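Pusberg lab finds that busy walls help two-armed robots learn to tidy

Anyone who has ever tried to pick up a wine glass by candlelight will have some sympathy for the robots at the Giller laboratory in Pusberg. Clear glass and shiny metal are hard things to get hold of when you can't quite tell where they begin and end, and for a machine that learns by watching, they can be close to invisible. A new report from the lab, released to its partners at the Trendville research park, suggests that a little help may come from an unlikely place, namely the wallpaper.

The group trains pairs of small robot arms to do ordinary household chores on a tabletop: moving a cup to one side, handing a toy from one gripper to the other, clearing a space and setting it out again. A person guides the arms through each chore many times over, the cameras record everything, and a learning program then tries to work out what the arms should do when it is left on its own. It is patient work, and the people who do it will tell you with a sigh and a smile that a good part of December went into one stubborn drinking glass.

For the new study, the team gathered 2000 guided runs. Half of them were recorded in booths with plain walls, and the other half in booths lined with a bold zigzag print in dark gray and white. The objects were a mixed bag on purpose, with solid, brightly colored things such as toy building blocks alongside the troublemakers, meaning anything see-through, mirrored or made of thin wire.

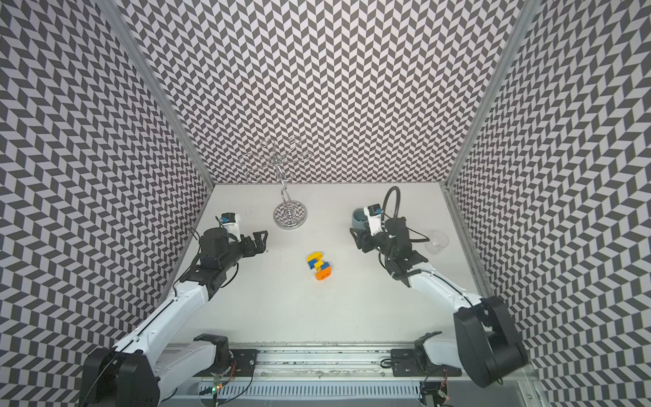

Page last changed: 7 March 2018

The thinking behind the pattern is simple enough to try at your own kitchen table. Set a clear tumbler in front of a blank wall and it nearly vanishes. Set it in front of a striped cloth and the stripes bend and jump wherever the glass gets in the way, and all at once you can see its shape. A mirrored base does something similar by throwing the pattern back at you from the wrong angle. The lab's hope was that the learning program would pick up on these little breaks in the pattern, much as our own eyes do.

By and large it did. The researchers held back 249 test runs with objects the arms had not practiced on, and the programs trained in the zigzag booths fumbled far fewer of the clear and shiny ones. With the blocks and other solid objects there was hardly any difference between the two, and the team was pleased to see that too, as there had been some worry that so much pattern would muddle the easy cases.

There was one surprise along the way. Adding cameras on the wrists of the arms, which the group had expected to make the walls matter less, made them matter more. A wrist camera swings about as the arm moves, and with plain walls it often has very little to tell it how far it has turned. The zigzags gave it plenty to go by. The lab calls its full method Avotiņš, and it combines the patterned booth, the wrist cameras and a training step in which the pattern is gradually faded out of the recorded pictures, so that the arms don't come to depend on it.

That last step still needs the most work. When the trained arms were moved to an ordinary room, they kept most of what they had gained but not all of it, and glasses standing close together gave them trouble wherever they were. The report is very open about this, and gives 4 pages to the failed attempts alone.

The Giller team plans to build 7 more booths, each with a different print, to find out whether the zigzag is anything special or whether any good strong pattern would do as well. Plaid has been suggested, and so has a floral. The recorded runs will be shared with other labs that ask for them, and visitors to the Trendville open house will be able to watch a pair of arms at work on the cups.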